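Saturday, January 5, 2019

# Keep the old tower

Every January the hard rubbish goes out along our street, and every January there are desktop computers in it. I walked past four this week. Most had their side panels on and all their screws in, which tells me they were never opened. Somebody bought a new one in December and put the old one on the nature strip next to a broken clothes airer.

I think this is a waste, and I think the usual reasons given for it are poor ones.

The first reason is that old computers are slow. Some are. A lot of them are slow because the drive is old or there isn't enough memory, and both of those can be changed in the time it takes to cook dinner. The council depot at Caltau will sell you a used stick of memory for $18. A whole working tower from the same shelf is $58. I paid $129 for a new printer cartridge set last year and got less use out of it.

The second reason is that people are afraid of the inside. I understand this one better, because I was too. The case looks sealed and important. Lay it on its side, take the panel off, and it is mostly air, cable and a few parts that were put there by hand and can come out the same way. In a lot of these cases the bits you are meant to touch are even coloured for you.

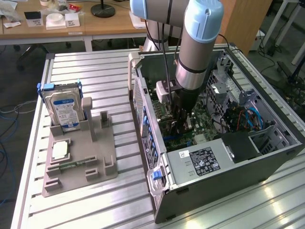

Mawar Kusuma wrote to me after my last column that a bench and a labelled place for each part are all very well, but she has a kitchen table and a toddler, and the drive she took out in December is still in the fruit bowl. She wanted to know whether I seriously expected ordinary households to do this.

Yes, I do, with some allowance for fruit bowls. An egg carton will hold screws. A tea towel will hold a drive, and a baking tray will keep the lot together when you have to clear the table. What matters is that the processor, the memory and the drive each go down in a spot of their own and stay there until they are wanted. I have seen more parts ruined by being piled together in a shoebox than by anyone's clumsy fingers.

The third reason is that the parts won't fit anything else. Computer makers have done a lot to make this true in laptops, and I have no good word for them there. The desktop tower is different. Expansion cards in particular went on being interchangeable for years, and a shed full of mixed machines is a shed full of spares.
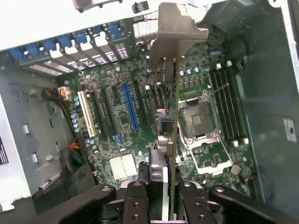 Cards are where I would start a beginner. The slots differ in length and often in colour — white for PCI and bright blue for the long PCI Express one on this green board, with black ones in between — and a card has a metal bracket at one end that screws to the case. Switch off at the wall, unplug, undo the screw, release the catch if there is one, and lift straight up. Don't rock it from side to side. If it won't come, look for the catch again.

Cempaka Sutanto disagrees with me about all of this. Her view is that an old tower chews through power, that the hours spent on it are worth more than the machine, and that a proper recycler does a better job of recovering the metal. She has a point about power if the thing runs all day. She has less of a point about the hours. People spend their weekends on old lawnmowers and are never asked to justify it. As for the recycler, I'm glad of them, but shredding a working power supply to get the copper back is a sorry way to use one. I would like them to get it last.

I'd ask the council for one small change. At the moment the depot takes computers in the same cage as toasters, and by the time they reach the shelf half have been rained on. Put up a second cage, with a roof. Let people write on a bit of masking tape what works and what doesn't. And if you are putting a tower out this weekend, take the drive out first, for your own sake, and leave the side panel off so the next person can see what's in there.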